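Minimum separation rule for two arms sharing one table in simulation?

Letay Birhane
8 June 2024

We are writing the cell rules for Wurham, our two-arm pick task. The draft says no two links may come within 30 mm of each other at any time. In sim the planner rejects 33 start poses on that rule alone. Is a fixed distance normal practice, or should it scale with speed?

Fumthorpe

Just lower it until the planner stops complaining. We use 8 mm and never had a problem.

Nzioka

I would not copy 8 mm without knowing your tracking error and stopping distance. Write the rule as a fixed margin plus a speed term, log every rejection with the link pair that caused it, and keep a separate limit for the tabletop.

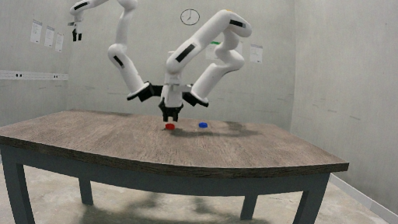
Start poses need their own clause. Ours requires one arm to be declared active and the other parked before any descent begins. In this render one gripper is just above the red cylinder and the other hangs well off to the left, so the pair to check first is the upper links, then the active gripper against the blue cylinder. Rerun the full set after any change to the mounts. We keep 2,441 poses for that.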